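About Dunus

Dunus is a contract manufacturer of generic prescription drugs. The company makes tablets, capsules and oral liquids for license holders that do not run their own plants. It does not sell to pharmacies or patients.

Production takes place at two sites. Groen handles solid dose forms and has a packaging hall with blister and bottle lines. Nirkovus handles liquids and houses the stability chambers. Staff at both sites total 146. Batch sizes start at 60 kg for solids and 200 liters for liquids.
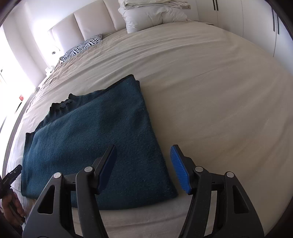
Each batch is released by the quality unit, which reports separately from production. Batch records are kept in Zorker, our in-house record system, and clients have read access to their own files. Retained samples are stored for one year past the expiry date.

New products move through 3 stages: method transfer, trial batches and validation. Stability data are reviewed with the client before the first commercial order is accepted.

Site audits can be booked through the quality office. Groen is closed to visitors in December for line maintenance.

Page last updated Aug 2, 2021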